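Hi Zuleica,

You asked for the September update in plain English, so I'm skipping the form and just telling you how it's going. Paste whatever you need into the Herklow template and I'll sign it.

The short version is that the club is running, the grippers work, and we've recorded 94 usable demonstrations toward the set we promised you. We threw out another 39, mostly from the first two sessions, when everyone was still moving their hands like they were swatting flies. I'd hoped to be further along by now, but we lost most of a week to a calibration problem that I'll get to below.

We meet on Tuesday after classes and stay until the building closes. In-ho Koo is running the recording side and Seo-ah Byun looks after the software, and between them they've pretty much stopped needing me (a little hurtful, but I suppose it's what the grant is for!). The first task we picked was handling thin, awkward parts, mainly white plastic grid pieces. They looked so easy on the proposal! They have holes everywhere, they're flat, and a grip that feels fine to your hand can let the piece swing the second you lift it. 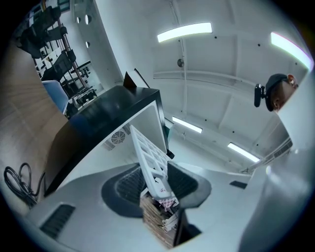
Grid piece in the gripper, club session

What helped most was slowing down. Ye-rin Cho wrote up a one-page guide for new members — approach, close, wait a beat, lift — and the share of recordings we keep has gone up a lot since people started following it. She also got everyone to say out loud when they're starting and stopping, so the trimming afterward takes minutes and doesn't eat up somebody's whole evening.

Now the calibration problem. The tracking would be fine for a while and then one hand would jump a few inches sideways in the playback, for no reason we could see. Seo-ah suspected the software and rewrote a good chunk of it, and then Ro-un Gil found that two of the marker patterns had been entered with the wrong size in the settings file. One number! We've fixed it, rechecked the older recordings, and managed to rescue most of the ones we'd been about to delete.

With that sorted out we've moved on to two-handed work at a desk, which the students like much better.

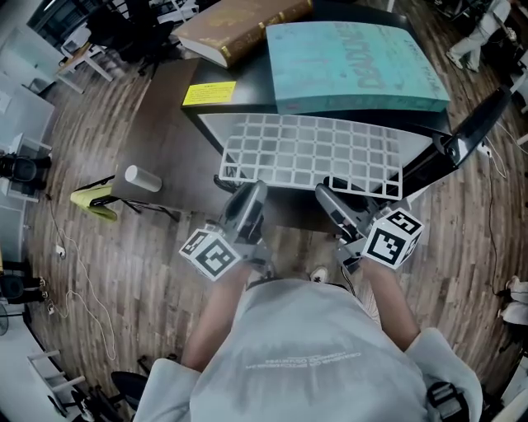

Two hands are harder than I let on in the proposal. People naturally favor one side and forget about the other, and the playback shows it right away. We've started having a second student call out when one gripper has been idle too long, and it's noisy but it works. Ro-un wants to add books to the official task list because they're heavy and they slide, and I've said yes as long as we finish the grid tasks first.

On money, we've spent around 49 percent of the equipment line, nearly all of it with Erneo for the gripper parts and spare cables. The spare cables are going faster than I budgeted for. I'd like to shift a bit from travel to cover more, if you're okay with that, as the Golton meetup is close enough that we can share rides.

Before the next report we want to finish the two-handed grid set, train a first policy on what we have, and get 3 new members through Ye-rin's guide. Could you let me know about the travel money before we place the next order? And come by on a Tuesday if you can, the students would love to put you to work.

Thanks again for all of it!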